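Cahier d'atelier — lundi 22 juin 2026
Glaçages, suite

Repris la série de janvier sur les glaçages colorés, avec la base Potier et les colorants Dundora. Le but reste le même : quatre teintes bien distinctes à l'œil, du jaune au rouge, sans que le rouge tire au brun.

Pâte : farine 900 g, levain de la veille, beurre en deux fois. Pétrissage court, j'ai arrêté dès que la pâte s'est décollée de la cuve. Pointage à température de la pièce, plus long que prévu. Le thermomètre du petit frigo est toujours faux, je ne m'en suis pas servi. Façonnage à l'emporte-pièce Caltetti, le grand. Le trou se referme un peu à l'apprêt, il faudra l'ouvrir davantage au départ (passer au doigt avant de laisser lever).

Cuisson : rien à signaler, sauf la première fournée retournée trop tard. Mise de côté, elle servira pour les essais de découpe.

Glaçage : sucre glace 700 g pour l'ensemble, partagé en bols, puis colorant goutte à goutte. Notes par teinte :

Jaune — prend bien, couvre en une seule passe. Vermicelles posés tout de suite après trempage, sinon ils roulent sur le bord.

Jaune orangé — le plus facile. Descend presque jusqu'au bord de la pâte et laisse un liseré clair. On garde cette dose.

Rouge orangé — bon brillant. Les marques plus foncées viennent du colorant ajouté après coup et mal mélangé. L'effet n'est pas laid mais ce n'est pas reproductible.

Rouge — irrégulier, des traînées. Deuxième essai avec le colorant délayé dans 2 cuillerées d'eau : mieux, mais plus long à prendre. À refaire avec l'autre flacon, celui-ci est ouvert depuis janvier.

Séchage sur grille. J'avais noté 40 minutes la dernière fois, c'est trop court pour le rouge. Au bout de presque 90 minutes, il ne collait plus au doigt. Les jaunes étaient prêts bien avant.

Simão Ramalho est passé en fin de matinée. Il trouve le jaune trop pâle en bouche (il veut dire trop peu de citron, je suppose) et préfère le jaune orangé. Il propose un zeste dans la base, à essayer sur un demi-bol seulement. Il demande aussi si on peut se passer de vermicelles. Je préfère les garder sur une des quatre teintes.

Comparaison des couleurs faite au sol, sur le parquet : le ton miel du bois laisse ressortir les rouges. Sur le plan de travail inox, tout paraît plus froid et l'on distingue mal les deux jaunes. Le bol rose, en revanche, fausse l'œil dès qu'on y met du rouge — prendre le blanc pour la prochaine comparaison. 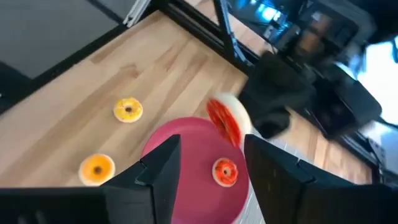
Jaune à vermicelles et jaune orangé sur le parquet, rouge orangé dans le bol rose, et un rouge flou au-dessus.

À faire :
commander du colorant rouge chez Pacheco, petit format
rouvrir les trous avant apprêt
essai zeste sur demi-bol, base jaune
étiqueter les bols au feutre, j'ai failli confondre les deux rouges
rendre l'emporte-pièce à Simão, ou lui demander si on peut le garder jusqu'à la fin de la série

Reste de base blanche au frigo, filmée au contact.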